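How to Throw a Tasting Night With Stuff From the Corner Store

I love a tasting night. You don't need wine, you don't need cheese, and you don't need to know a single fancy word. My friend Nermin Taşdemir and I started with colas one rainy December and now we'll line up anything that pours: ginger ale, apple juice, iced tea, you name it!

Pick one kind of drink and stick with it. Mixing colas and lemonades in one round is fun for five minutes, but your tongue gets confused and so does the scoring. Choose 5 drinks at most. After that everything tastes like sugar and everyone starts guessing.

Chill them all the same way. Put everything in the back of the fridge the night before, on the same shelf if it fits. A warm soda tastes sweeter than a cold one, and that alone can flip the results.
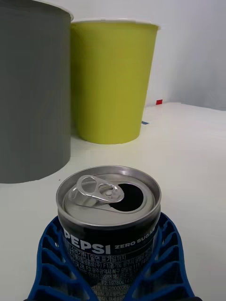
Fizz is the next big thing. Open each drink right before you pour it, and pour slowly down the side of the cup. I used to open everything up front to save time, and the last drink of the night always scored badly – poor thing never had a chance. Now we go one at a time and it's so much better.

Have one person pour in the kitchen, out of sight. The pourer writes a letter on a slip of paper and keeps the slips in the same order as the drinks. Put the answer key in a drawer. (Kadir Keskin once kept his in his shirt pocket and read it out loud by mistake, halfway through round two.)

Keep the pours small, just two or three sips. Give everybody plain water and a few unsalted crackers in between, and wait a minute before moving on.
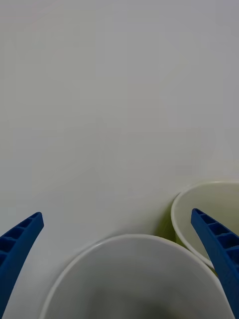 Scoring can be as simple as you like. We use four questions: how does it smell, how sweet is it, how long does the taste stay, and would you want a whole glass? Each one gets a number from one to ten. Write your scores down before anybody talks, please! One loud "ooh, yuck" and the whole table follows.

Then do the reveal. Start with the lowest total and work up, and let people defend their favorites before you read the name. Muammer Tekin swore for years that he could pick out his usual ginger ale anywhere, and he ranked it dead last. He asked for a rematch the same night and we gave him one – he ranked it fourth.

If you still have energy, finish with a mystery round: pour the same drink twice and see who gives it two different scores. Save the score sheets too, and bring them out next time you run the same lineup.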